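**Moving from a big kitchen to a tiny one – what did you keep?**

**marrowfat_jen**

Hello all, long time reader, not much of a poster. We're moving in September from the house we've had for nineteen years into a ground floor flat, and the kitchen there is (I measured it twice, hoping I'd got it wrong) a bit smaller than our present utility room. There's one run of worktop, four wall cupboards, and a tall narrow one by the door that I think was meant for brooms.

I've started going through things and I'm stuck already. I can let go of the fish kettle, I've used it once and the fish was dry. But I've got my mother's preserving pan, two sets of plates, a Mousavi mixer that weighs as much as a small dog, and more jars than I'd like to admit to in public. My husband says be ruthless, but he has a shed, and the shed is apparently not being discussed.

So what did you keep, and what did you wish you'd kept? And has anybody had one of those Skandlow pull-out larder units put in? The quote was £600 fitted and I can't tell whether that's sensible or daft.

**Tobias_in_the_fens**

Welcome out of the shadows, Jen! We did this four years ago and I still have opinions, so get a cup of tea.

Keep the preserving pan. I know everyone will tell you it's too big, but you can hang it on a wall, and it'll hold your onions and potatoes when there's no jam on the go. Ours lives on a hook over the back door and people always say how nice it looks, when really it's there because it wouldn't fit anywhere else.

The mixer is harder. How often do you use it, truly? Mine came out at Christmas and for one birthday cake, and my arms were in better shape than I'd thought, so it went to my niece. She's made more bread with it in a year than I did in ten.

On the Skandlow, I'd say no. We had one in and the bottom runner dropped within the year. You pull it out and all the tins lean towards you like people on a bus.

**pennyroyal**

I'm going to disagree with Tobias there, sorry Tobias. We've had a Skandlow larder for six years and it's been the best thing in the kitchen. The trick is you mustn't put the heavy stuff at the top, and I'd bet a fair few people do because the top basket is the easiest to reach. Tins at the bottom, then flour and sugar, then the light things like tea and crackers above. Ours has never dropped at all.

£600 does seem steep for one unit though. Is that for the wide one or the narrow? The narrow one was a good £100 less when we bought it, and it holds nearly as much, or near enough that I've never minded.

**Tobias_in_the_fens**

I had my tins at the bottom, thank you very much! It was the runner. The man who came to fix it said he'd seen several. But fair enough, you may have had a better one, or a better fitter, and I'm glad somebody's happy with it.

**marrowfat_jen**

Oh dear, I didn't mean to start anything. It's the narrow one, pennyroyal, so now I'm wondering about that price. I'll ring them back and ask what the fitting part comes to by itself.

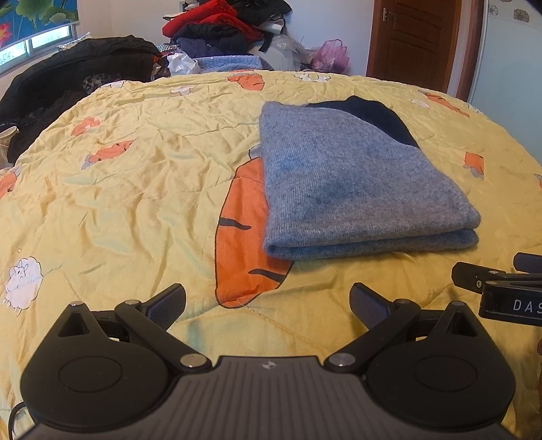 I've done the plates at least. We laid both sets out on the dining table and each picked without saying, and we both went for the blue ones, which was a relief after all these years. The white set is going to my son, who currently eats off two plates and a chopping board. I did keep back the big white serving dish, because I couldn't think what on earth I'd put a chicken on otherwise.

The jars are still in the hall. I keep walking past them.

**damian_h**

Hello Jen, Damián Herrera here, I fitted kitchens for a good many years before my knees had enough of it. I've put in plenty of those pull-out larders, Skandlow and others, and I'd say both of the people above are right in their way. They go wrong when the cupboard itself isn't level, and in older flats the floor hardly ever is. If the carcass is leaning even a little then the whole weight sits on one runner and it wears. So ask the fitter whether he'll be packing the feet and checking with a level before the runners go on. If he looks at you blankly, find another.

But I'd also ask whether you need it. You mention a tall cupboard by the door. Put plain shelves in that, closer together than you'd think, maybe one jar high, and you'll have a larder for the price of a few boards and an afternoon. I did one like it for my sister and it came to under £100 with the paint. She can see everything she owns without moving anything, and she's stopped buying cumin, of which she had five.

**pennyroyal**

That's a lovely idea and I'm a bit cross I didn't think of it. How deep would you make the shelves? I've got a cupboard like that under my stairs and it's just a heap with a door on.

**damian_h**

Shallow! As shallow as you can bear. Mine were the depth of two jars and I'd go to one and a half if I did it again. Anything at the back of a deep shelf is as good as lost. If the cupboard is deep already, bring the shelves forward along the sides in a U and leave the middle clear so you can lean in.

**ollerton_sue**

Can I put in a word against all this getting rid of things? We moved to a small place and I was so keen that I gave away my colander, my good casserole and both my big mixing bowls, and I spent the first winter buying them all again. The new casserole is an Aravine and it's perfectly all right, but it isn't my old one, and the lid doesn't sit as well. I'd say box up whatever you're unsure of, leave it at a friend's for a few months, and see what you go looking for.

**Tobias_in_the_fens**

I can't agree, Sue, though I'm sorry about the casserole. We did the boxes, and they sat in my brother-in-law's garage until he got short with us, and when we opened them I couldn't remember packing half of it. It only put the job off. Jen, do it now while you've got the dining table to lay it out on.

**ollerton_sue**

Well, you didn't go looking for any of it, so I'd say the boxes worked!

**marrowfat_jen**

You're all very kind and I've read everything out at supper. I've measured the broom cupboard and it's deep, so Damián's U it is, and my husband has gone rather quiet and happy and is out looking at boards. I've told the larder people no thank you for now.

The mixer's coming with me. I know, Tobias. I made a batch of buns on Sue's principle of seeing what I'd miss, and I'd miss it. It can live on the worktop by the kettle and I'll do my chopping at the table.

Does anyone near Ely want some jars? They're clean, most have lids, and I can drop them off.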